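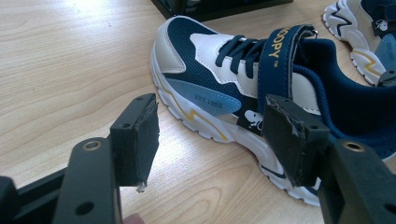 The second half of the grant period went mainly into recording, and six of the eight tracks planned for the Drandano album are now finished and approved by the band. The other two have drums and bass but no final guitars or vocals. Artwork has moved along as well. The band wants ordinary household things on the sleeve and inner pages, one for each song, and the list so far includes a kid's sneaker lying on its side on a light wooden table, with navy mesh, off-white leather and a chunky white sole. The label has agreed to the idea in principle. No layout has been paid for yet, and the design line in the budget is untouched.

Recording

Basic tracks were done live in the large room at Platside, with all four players in the room together. We had planned to record drums separately, as we did for the EP, but the slower songs fell apart that way. Playing together cost us more takes and fewer overdubs, and the total studio time came out close to the plan. We used 13 studio days. Two of those were partly lost to a fault in the desk, and the studio has credited us for the hours.

Guitars were tuned down to B for most of the record and to A for the closing song. That song is the longest, and it has changed the most since the demo submitted with our application. The middle section with clean vocals and cello has been cut. The cello now appears only in the introduction, so we needed the player for one session and not the three we had budgeted. We would like to move that money to mixing and have filled in the change form.

Vocals are behind. The singer had a throat infection in February and was told to rest, and we did not try to work around it. Growled parts for the remaining songs are booked next. Clean parts will follow after a gap of a few days, at the singer's request.
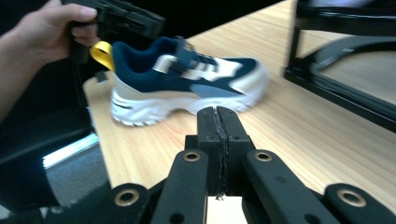 Mixing will be done outside Platside. We compared test mixes of the same song from two places and chose the one with the drier drum sound and more room for the bass. The price is fixed per song and includes two rounds of changes. Mastering for vinyl and for digital will be done separately. The digital master comes first so that the label can send it to press.

Live work

The application promised concerts in smaller towns, and this part is on schedule. The band played in Pleltari and Toom with local support acts on both nights. Pleltari was close to full. Toom was weaker, with some 6 tickets sold in advance and most of the audience paying at the door. The hall there has asked us back, but we would want an earlier start, as the last bus leaves before the headline set ends. Both shows were open to under-18s, as agreed, and earplugs were free at the entrance.

We played three of the new songs each night. The closing song ran too long for a support-length set and was dropped in Toom.

Money

Spending is within the total. Studio hire is slightly over its line because of an extra day for guitar repairs and re-amping. Travel is under, mainly because we shared a van and a drum kit with the support band. Receipts are attached in the order of the budget sheet. The invoice for the cello session has not arrived and is entered as an estimate.

Next steps

Finish guitars and vocals on the two open tracks. Send all eight songs to mix as one batch. Settle the remaining objects for the artwork and give the designer a full list. Confirm a date for the release show at home, where the venue is holding two evenings for us.

We are not asking for an extension at this point. If the vocal sessions have to be moved again, we will write before the next payment is due.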